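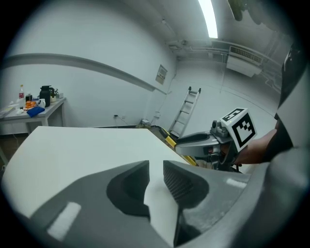 White tabletops show everything, and most of the marks on them come from things that were put down for a minute and left. We have two in the workroom, a large one for working at and a small one against the wall for whatever doesn't belong on the large one. The small table fills up first. A bottle, a jar and a packet are enough to start it off, and after that people add to it without thinking. The large one tends to collect long things, like the yellow rod with black ends lying along its far edge, which would be better stood in a corner or hung up. What follows is how we look after both.

## Daily wipe

Use a soft cloth wrung out in warm water with a small squirt of washing-up liquid. Work from the back edge towards you, then go over it again with plain water and dry it with a second cloth. The drying matters more than people expect. Water left to dry by itself leaves grey rings, and on a white top you will see every one of them when the light comes in low.

Don't use the green side of a sponge. It takes the shine off in patches and the patches hold dirt.

## Marks that won't shift

- **Pencil:** a clean white rubber, then a damp cloth.
- **Tea and coffee:** bicarbonate of soda mixed to a paste with water. Leave it for 3 minutes and wipe off.
- **Tape residue:** a little cooking oil on kitchen paper, rubbed in circles, followed by washing-up liquid to get rid of the oil.
- **Ballpoint:** surgical spirit on a cotton bud. Try it on the underside first.
- **Scuffs from metal tools:** toothpaste (the plain white sort) on a damp cloth. Deep scratches will stay.

Ottó Hajdu, who had the bench next to mine at Broltgate, used car polish on his once a year. It looked very good but paper slid off it for weeks.

## The small table

A side table works if it has a limit. Ours is one row along the back, nothing stacked, and the front half kept clear so that you can put a tray down. Drinks go at one end and anything with a lid that might leak goes on a saucer. Packets that have been opened get a clip or go in a tin. An open packet on its side will empty itself sooner or later.

Clear it completely every 7 days. Lift everything off, wipe the top, and put back only what was used that week. The legs want doing too if they are a pale colour - shoes and the vacuum cleaner both leave black marks, usually on the two front ones.

Pull it out from the wall while it's empty. We found a screwdriver and a good deal of fluff behind ours in October.

## Rods, poles and lengths of dowel

These roll, and they get knocked off when somebody reaches across. Spring clips screwed to a batten will hold most of them upright. Fix the batten low enough that you can lift a rod out without hitting the ceiling, and put a strip of felt on the floor below. Anything shorter than 400 mm is easier to keep in a drawer.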